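Skip to content Home Shop Cases & Storage Delivery Returns Help Basket

Help > Cases & Storage > Questions about marker cases

We use cookies to keep your basket working and to see which pages get read. Accept all | Manage settings

Marker cases and work tables: your questions

These are the questions the Halliday shop gets most often on storing whiteboard markers in hinged plastic cases, and on keeping a white table fit to work on. If yours isn't answered, write to Wiremu Kingi at the Firnell counter.

Which way up should I store my markers?

Flat is best for most whiteboard markers. Stored tip up for weeks, the ink settles away from the nib and the first few strokes come out faint. Standing one on end while you work does no harm.

My marker has gone faint. Is it finished?

Not always. Put the cap on firmly, lay it flat overnight and try it again in the morning. If it is still faint, the ink has run out or the nib has dried. Shaking a marker with the cap off only gets ink on the table.

Does the cap colour match the ink?

On the Himesen markers we sell, yes. On other makes, check the barrel or try it on scrap paper first.
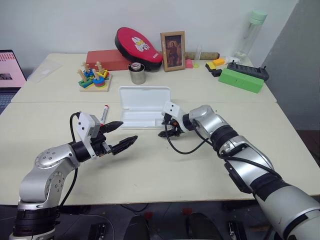

Open the case fully before you start filling it. A lid left half up tends to drop on your hand, and the hinge wears faster if it is always being pushed back by whatever is inside. Put the longest items in first and leave the small compartments for caps, clips and spare nibs.

Will any marker fit the compartments?

No. The Plusta case is moulded for slim barrels. Chunky markers will go in but the lid won't close flat, and forcing it will crack the catch. If you have a mix, keep the thick ones in a pot or a drawer.

How do I clean the inside of a case?

Warm water, a drop of washing-up liquid and a soft cloth. Use a cotton bud for the corners. Leave the lid up until it is dry — 30 minutes is usually enough. Don't put it in the dishwasher, as the lid can warp.

How do I get marker off a white table?

Try a dry cloth first, then a damp one. For marks that have been there a while, go over them with a fresh whiteboard marker and wipe straight away. Test a corner before you do this, particularly if the surface is scratched or unsealed. Scouring pads take the shine off and the next mark will be harder to shift.

I've pushed two tables together. What about the gap?

Nibs and clips do end up in it. Pull the tables apart now and then and wipe both edges. Keep the case well to one side of the join so it sits level.

Can I buy a replacement lid?

Lids aren't sold separately. If yours arrived cracked, quote part 949 and your order number and we'll send a new case. Allow 3 to 4 working days.

Can I return a case I've used?

Only if it is faulty. Unused cases can come back in their original packing — please take your markers out first.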